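Hand grippers for hire: Ewan Tawhiri on the Stovix kit

2019-08-12

Ewan Tawhiri runs the hire side of Nirkmont, which lends out hand-held grippers to people who want to record everyday tasks for robot training. The kit is called Stovix. It comes in a hard case with two grippers, a harness, cables and a printed guide of 19 pages.

He started offering it in May. Before that he spent a few years servicing automatic doors, and he says the old job still colours how he tests the new gear.

"I know doors and windows. I know where people put their hands, and I know which fittings are a pain. So when a new pair comes in, I take it to a handle."

His first check is simple. He puts on the harness, straps in, walks up to a knob and sees whether the jaws can be brought around it without twisting the wrist. Small round fittings are the ones he likes best for this. They show up any slop in the linkage, and they are hard to line up if the grip angle is wrong for the user.
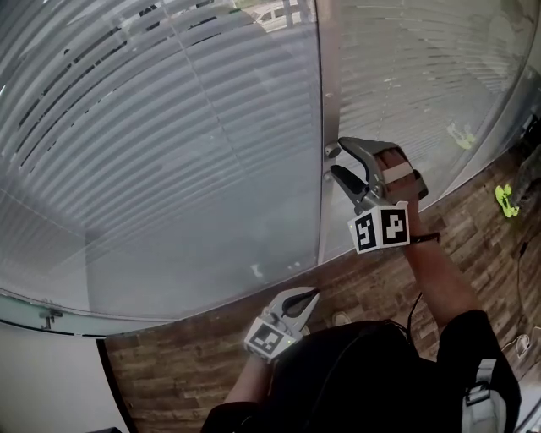 "People want to start with cups and boxes," he says. "Fair enough, they're easy. But a cup will forgive you. You can be a fair way off centre and still pick it up. Try that on a knob and the pads slide around it."

The marker cubes are the part customers ask about most. Each gripper carries one, and the patterns on the faces let software work out where the tool is and which way it's pointing. Tawhiri tells hirers to wipe them with a dry cloth and keep their fingers off the faces. A scratched cube can be swapped for $134, and he has replaced 3 so far.

He is less keen on the straps. The ones supplied are all right for short stints, he says, but users with smaller hands tend to add tape to stop the handle rolling in the palm. A company called Trivex makes a moulded grip that fits the same handle, and he is trying out a pair before he decides whether to stock it.

Glass is another thing he warns people about. The gripper cameras have a very wide view, so a window brings in whatever is behind it along with whatever is reflected in it.

"You get the blinds, you get the lights inside, you get the trees across the way and you get yourself. Some customers want all of that in their recordings. Others ring me up and ask how to get rid of it. I tell them to shift to the side a bit, or do that part of the job at another time of day."

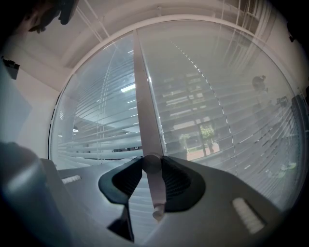 The pads get his approval. They have a ridged surface and he finds they wear evenly, though he asks for them to be checked at the end of each day. The screws in the fingers should be looked at too. He doesn't want anyone tightening them past snug.

A full kit sells for $2,593, but most of his customers hire by the week. One of them, a small firm called Ofori, has kept the same case for almost 19 weeks and sends it back only for servicing.

"I told them they should buy it," Tawhiri says. "They reckon they'd rather I looked after it."

Bookings can be made through the Nirkmont hire desk. Spare cables are included, and replacement pads are ordered separately.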